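Nappes enduites et toiles cirées : questions fréquentes

Cette page regroupe les questions reçues par le service technique de Taletti au sujet du choix, de la coupe et de l'entretien des revêtements de table. Les valeurs indiquées concernent les gammes Privell et Gilcombe, sauf mention contraire.

Quelle différence entre une toile cirée et un coton enduit ?

La toile cirée actuelle est un support textile recouvert d'une couche de PVC. Le coton enduit est un tissu imprimé, puis recouvert d'une résine acrylique plus mince. Le premier produit résiste mieux aux taches grasses ; le second tombe mieux et marque moins aux plis.

Comment mesurer la table ?

Relever la longueur et la largeur du plateau, puis ajouter deux fois la retombée souhaitée. Pour un usage quotidien, une retombée de 20 cm suffit. Pour une table ronde, ajouter deux retombées au diamètre et prévoir un biais de finition.

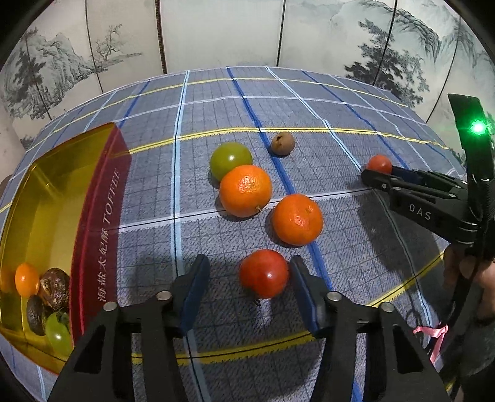 Les motifs à carreaux ou à rayures demandent une marge supplémentaire, égale à un rapport complet du dessin. Le rapport figure sur la fiche de chaque référence. Sans cette marge, le centrage sur le plateau n'est pas garanti.

La toile arrive pliée. Comment supprimer les plis ?

Étendre la toile à plat, envers contre la table, dans une pièce chauffée. Les plis légers disparaissent en 36 heures. Un sèche-cheveux réglé sur tiède, tenu à distance et passé sur l'envers, accélère l'opération. Le fer est exclu sur le PVC. Sur coton enduit, il est admis sur l'envers uniquement, à basse température et sans vapeur.

Quels produits d'entretien utiliser ?

Eau tiède et savon neutre, éponge non abrasive, puis séchage au chiffon. L'acétone, l'alcool à brûler et les poudres à récurer attaquent l'enduction. Les jus d'agrumes et la sauce tomate doivent être essuyés sans attendre – les pigments migrent dans la couche acrylique, surtout sur les teintes claires.

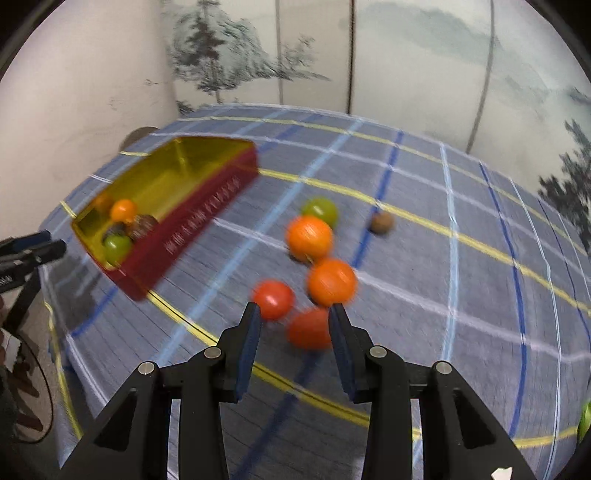 Peut-on laver un coton enduit en machine ?

Le lavage à 30 °C sans essorage est toléré pour la gamme Gilcombe, à raison de quelques cycles par an. Chaque passage réduit la déperlance. Les toiles Privell ne vont pas en machine.

Que signifie l'indice d'abrasion ?

Il s'agit du nombre de cycles supportés avant usure visible de l'enduction, selon notre protocole interne. La gamme Privell atteint 3 050 cycles. Une valeur de plus de 500 convient à une table d'appoint.

Faut-il un sous-nappe ?

Un molleton est conseillé sur les plateaux vernis. Il limite le transfert de plastifiant et amortit les chocs. Il ne protège pas d'un plat sortant du four : un dessous-de-plat reste nécessaire.

Articles liés
Poser un biais sur une toile enduite
Le molleton : grammages et dimensions
Collection Śliwiński : disponibilité en octobre
Lire une fiche technique

Commentaires (3)

mado_63
Le sèche-cheveux a bien marché sur l'envers, sauf sur le pli central. J'ai laissé un dictionnaire dessus toute la nuit.

Table4
Est-ce que la marge de rapport s'applique aussi aux petits carreaux ? Sur ma fiche il n'y a rien d'indiqué.

Service technique
@Table4 : elle s'applique, mais elle est déjà comprise dans la coupe pour les rapports inférieurs à 4 cm.

Contact | Mentions légales | © Taletti | Haut de page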